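In praise of the stuff on the table

I've gone right off tidy tables. Every Friday I clear mine, and by teatime there's a ball on it again.

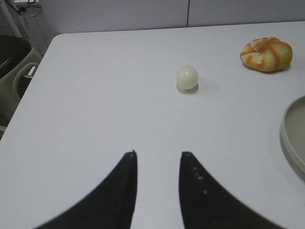

And do you know what, I like it! A bare table looks like a showroom, and I've got 30 better things to do than wipe one.
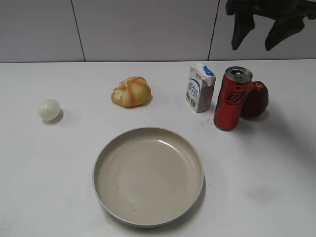
Words: Ulloa

Bread belongs out where you can grab it. So does the milk, at least at breakfast (argue with me if you like). 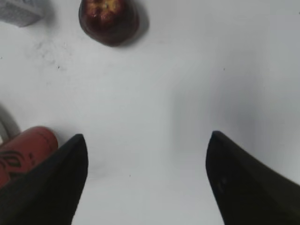
A red can and a dark red apple.

Fruit in a drawer gets forgotten. Mine does, anyway. 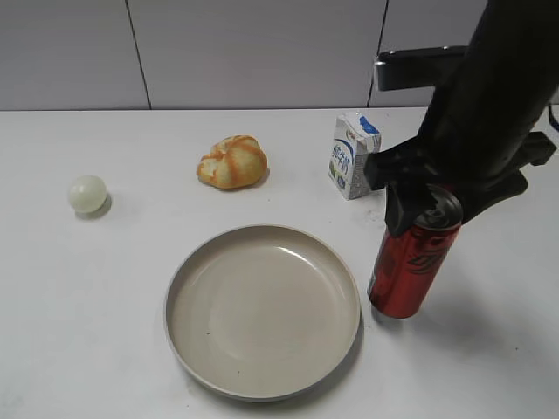 What about the plate?

Leave it out. You'll want it again by supper.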